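Search the magazine Search Type and press enter

The sweet in the twist of paper
June 19, 2025

Begoña Arroyo keeps the wrapped sweets in the drawer under the bread. Her mother kept them in the same place, in a different house, and the drawer had the same smell of sugar and old pencils. When someone comes for coffee a handful goes on the table, no dish, and they stay there until they are eaten or the table is needed for dinner.

I went to see her to talk about wrappers. For 14 years she worked on the packing floor at Cordero, a confectionery works on the edge of a town that had three such firms when she was a girl and now has one. She ran the twist machines. A twist machine takes a cut length of paper, folds it round the sweet and turns both ends in opposite directions. On a good day hers would do 362 a minute. On a damp day it would do far fewer, because the paper went limp and the ends came undone in the box.

"People think it's the sugar that's difficult," she says. "The sugar is easy. You boil it and it does what it did yesterday. The paper is different every morning."

The double twist is one of the oldest ways of closing a sweet and it has hardly changed. It needs no glue and no heat. What it does need is a material with what the trade calls dead fold, which means that once turned it stays turned. Waxed paper has it. So does cellophane. A lot of the cheaper plastic films do not, and they spring open again unless they are treated. Begoña can tell which kind she has by rubbing an end between her finger and thumb, and she did this several times while we talked, without looking down.

The ends matter for another reason. They are where the pattern goes. The middle of the wrapper carries the name or the drawing, and it has to land in the same spot each time or the whole batch looks drunk. The ends get crushed into a fan whatever you print on them, so most makers use something simple there, stripes or dots or a plain block of colour. 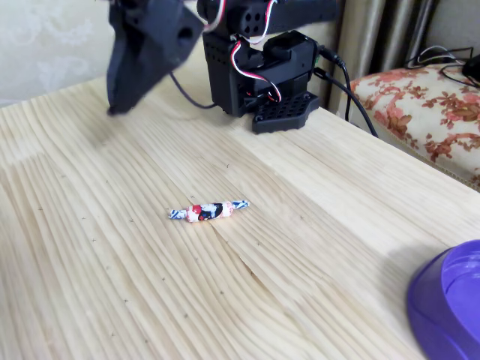 Blue and white is a common choice for the ends. It shows up well against wood or a tablecloth, and it goes with nearly anything in the centre. Cordero used it for its milk sweets and kept green for the mint ones. Luketer, the rival across the river, had gold ends on everything and charged more. When Luketer closed, Cordero bought the machines and left the gold paper in the warehouse, where Begoña says it stayed until the roof leaked on it.

She still has some Cordero paper of her own, a part roll that was being thrown out. It began as 1000 wrappers and she has been using it up slowly. Every December she makes soft caramels on the stove and wraps them at the kitchen table by hand. The method is as follows. Cut the caramel while it is still slightly warm, with an oiled knife. Let the pieces get properly cold, or they will stick. Lay the paper face down, put the sweet a little below the middle, roll it away from you, then hold the body still and turn the right end away and the left end towards you. One and a half turns is enough. Two will tear waxed paper.

I tried six. Four held.

A bare table is best for it, she says, and a pale one better still, so that you can see the crumbs of sugar and wipe them off before they get under the paper. Pine is soft and marks easily, but it doesn't slide about like a glass top. She won't have a cloth down while she is wrapping.

The Cordero works is now owned by a group called Sokiveo, which moved most of the range into flow packs, the flat pillow-shaped wrappers with a crimped seal at each end. They keep the damp out and they run much faster. They also need scissors or teeth. The milk sweets are still twisted, on two of the old machines, and they sell mainly in the weeks before Christmas and at first communions. The paper comes from Pliline, a small printer which also does the linings for shoe boxes.

I asked whether the sweet tastes different in one wrapper or the other. Begoña thought about it and said that a flow pack sweet keeps longer and is probably softer when you get to it, and that she buys the twisted ones anyway. Her grandson likes to pull both ends at once, so that the sweet spins round before it drops out. She did that too at his age.

After the coffee there were two left. She put one in my coat pocket at the door and the other back in the drawer.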